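Seven days of Plinumik nail polish, and I have opinions

7th October

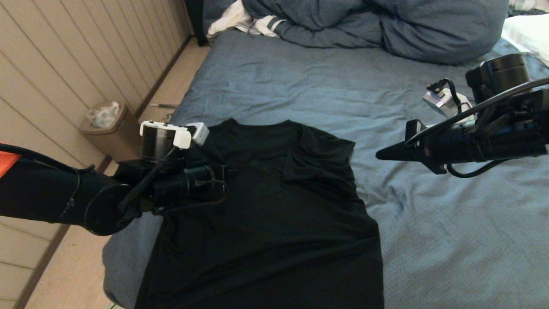

3 min read

Right, quick one because I've got to be out the door in a bit and the second coat is still tacky. Typing with the pads of my fingers. Bear with.

So the Plinumik autumn lot landed. I'd been refreshing the page like a mad person since they put the teasers up and in the end I bought four bottles, which is two more than I said I would. No regrets. Well, one regret. We'll get to it.

First up, Tinda. Deep brick red, creamy, no shimmer at all. Two coats and it's done, no streaks, didn't even need to be careful. I wore it Monday to Thursday with no top coat (lazy) and got one chip on my right thumb, from a tin of chickpeas. Looks lovely with a plain black tee and jeans, which is what I live in from now until spring anyway.

Onel is the green. Everyone's going to want the green. It's that murky pond colour that sounds horrid and looks dead expensive once it's on. A bit thin though — three coats for me, and I have short nails, so if yours are long you'll be there all evening. Dries down darker than the bottle. I thought I'd picked up the wrong one.

Then Sequeira, which is the regret. Gold flakes in a clear base. Gorgeous in the bottle. On the nail it's like I'd been icing a cake and not washed my hands. You have to fish for the flakes and dab them on, and then they stick up at the edges and catch on your tights. And the removal!! 45 minutes with foil and cotton wool and I've still got a bit of gold by my cuticle. Might work as an accent nail over the green. Haven't had the patience to try.

Number 42 doesn't get a proper name for some reason, just the number. It's a greyish mauve, very office. Went on nicely, wore fine, I keep forgeting I own it. My mum would love it so she's probably getting it.

Brushes are the wide flat sort with a rounded end. I like those, but if you've got tiny nail beds you'll be cleaning up round the sides. Old makeup brush dipped in remover, does the job. The caps are square now and they're awful to grip, please bring back the round ones.

Smell — strong. Window open.

Milagros Dela Peña asked in the comments last time wether the old base coat goes with the new formula. Yes! Been using the same bottle under all of these and had no bubbling or peeling. I did leave it a good long while to dry first, so maybe do that. I haven't tried the new base coat, it had sold out by the time I'd finished dithering.

Would I buy again: Tinda yes, Onel yes but grumbling, 42 if it was on offer, Sequeira no.

There's meant to be a second drop later in October with a navy in it. I've told myself I'm not buying it. I've also put the alert on my phone.

Ok, I have now smudged my little finger on the space bar. Off to fix that and find my shoes x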